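Robot arm on the breakfast line - what happens to the morning crew?
Posted January 20, 2023

I run mornings at a staff canteen, buns, congee, eggs, that kind of thing. More than 800 people through before nine. Management at Trallano is putting in an arm from Stidis to do the steamer station and my two prep people are asking me if they still have jobs. I dont have an answer for them. Anyone been through this? What actualy changes day to day? Also do we need new equipment or will it work with the regular countertop stuff.

mellow_kitchen

Same thing at our place in November. No one got let go but the shifts moved. Used to be two people in at 4:30, now one at 4:30 and one at 6, and the late one lost the early pay bump. Ask about that NOW, in writing. It was the first thing my crew got mad about and they were right. 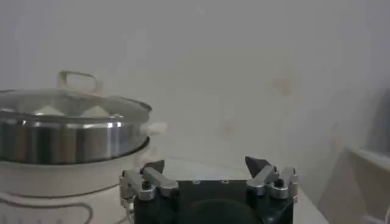
Equipment - we kept our regular stuff, no big refit. What matters is what the fingers can get ahold of. A glass lid with a loop handle standing up on top like that is the kind I'd pick, flat knobs were a pain for us. Clear lid is good for the people too, you can see the buns without opening anything up. Somebody still has to shape the dough, fill, wipe down, and decide if a batch is good enough to go out. That last one got bigger, my prep lady does way more checking than she used to and its a different kind of tired. Get her title changed if you can.

Alun Gittins

Agree on the pay thing. Would add training - we had 2 hours from the installer and then a PDF. Not enough. Make them come back after the first week, when your people have real questions. And let the crew pick where the stop button goes, they're the ones reaching for it.

aigner77

they said no job cuts at ours too. then they just didnt replace people who quit. good luck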